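Get the Gredine monthly bulletin by email. Subscribe | No thanks

The Packed Basket: Order, Weight and Handling at the Counter
Speaker notes, Gredine Household Goods Forum, January session

Opening (allow 2 minutes)

Welcome attendees and thank the Keane Center for the use of the hall. State the subject plainly: how a hand basket of mixed groceries is filled, carried and emptied, and what a store can reasonably ask of the people who do it.

Remind the audience that the Bollo store review covered 437 baskets. The contents were recorded by order of packing, from the bottom up. Customers were not told how to pack, and the staff at the counter were asked to unload as they normally would. 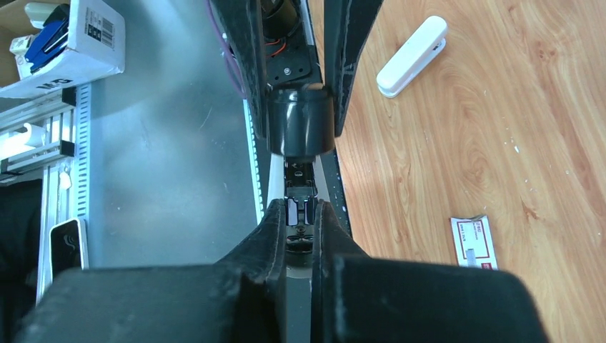

Akosua Issahaku wrote in response to the draft that the order of packing matters less than the shape of the basket, and that a wide, shallow basket would settle most of the problems we describe. The point is a fair one. Acknowledge it, then explain that the review used one basket size throughout and cannot answer it. The Stenberg store has both sizes and may be able to.

Part one: what goes in first

Across all baskets the review listed 1164 items that had been moved at least once before the customer reached the counter. Most were cartons. A carton goes in upright, a heavier item is set down beside it, and the carton leans. Pause here for questions, as counter staff usually have something to add on the subject of eggs. 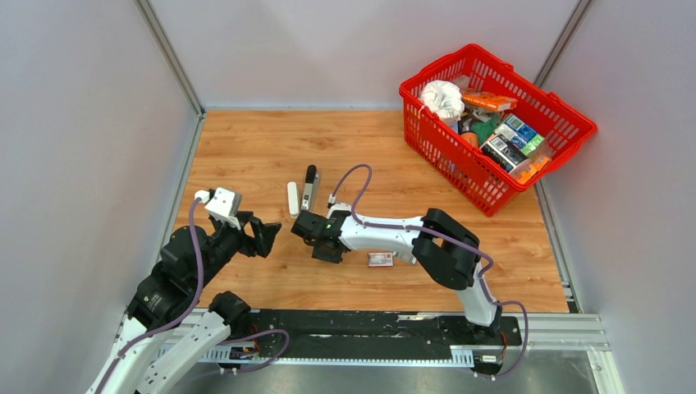
The top layer is where most customers run out of room, and it deserves more attention than it receives in our current guidance. Light goods tend to arrive last and are placed wherever there is a gap. On the slide, the crumpled white plastic bag stands higher than the rim, while the orange box has been laid flat across the pile. Ask the audience which of the two they would lift out first. There is no agreed answer, and the Bollo and Stenberg counters teach it differently. Mention also the cartons resting at an angle toward the right side, as the leaning carton was covered in part one.

Part two: lifting and setting down

Small, smooth goods are the ones most often dropped. Our recommendation is a firm hold on both sides, below the widest part, with the item kept upright until it has been set down. Staff should not carry a second item in the same hand. If time is short, omit the paragraph on glass jars and refer people to the handout. 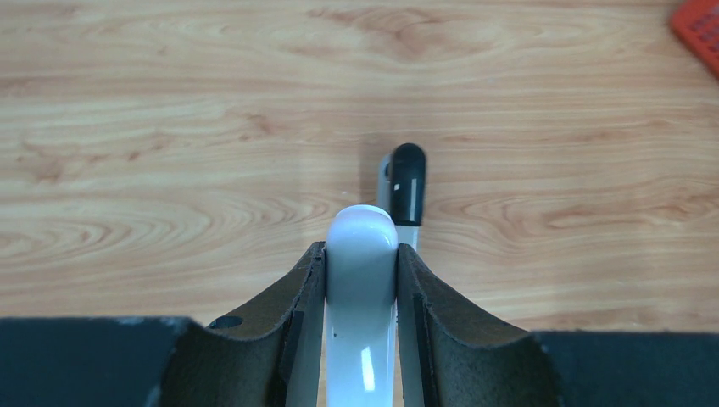

Slide 7. A smooth white item with a rounded top, held from both sides.

Part three: where the basket stands

The review did not set out to study basket position, but counter staff raised it in their written remarks. A basket placed at the back of the work surface leaves the space in front clear for sorting. It also means a longer reach. Taller employees preferred this arrangement, and several others asked for the basket to be brought forward. We recommend that each store choose one position and mark it on the surface.
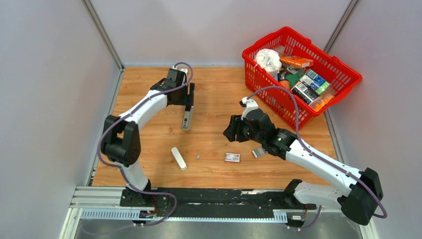 Slide 8. Red basket at the back right of the tabletop.

Closing (allow 13 minutes with questions)

Invite stores to take part in the next review. Forms are on the table by the door. Handouts are to be returned if not wanted.

Comments (3)

marthe_k
We marked the counter with tape last spring and it was gone by summer. Is there a better way to do it?

Dell R.
Bag of bread on top, always. I do not see what there is to discuss.

pinecourt
Could the handout with the glass jars section be posted? It was skipped in the afternoon session.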